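Prilside library reading room gets its big table back

January 7, 2025

The long table in the reading room at Prilside Library is back in use this week, and regulars who made do with the window ledge and the armchairs over the holidays can spread out their papers again.

Fumiko Noguchi and her daughter Chiharu, who run the Onishi furniture workshop on Druvora Street, gave the top a careful going-over while the building was closed. It took them 13 days from start to finish – a little longer than they had hoped, what with the holidays falling in the middle – and the bill came to $904, paid out of last year's book sale.

"People lean on it, they write on it, they fall asleep on it," said Fumiko Noguchi. "We wanted it smooth again, but we didn't want to hide the grain."
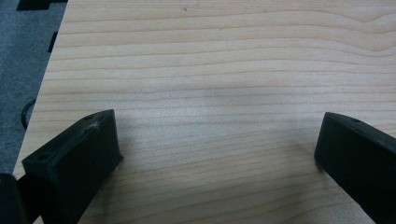
What comes next

The smaller tables in the children's corner will have their turn in March, and story time will move upstairs for three weeks while the work is going on. Chiharu Noguchi will also give an evening talk that month on looking after wood at home, with plenty of time left for questions, so do bring yours along. Seats are free but there are only so many of them, and names are being taken at the front desk now.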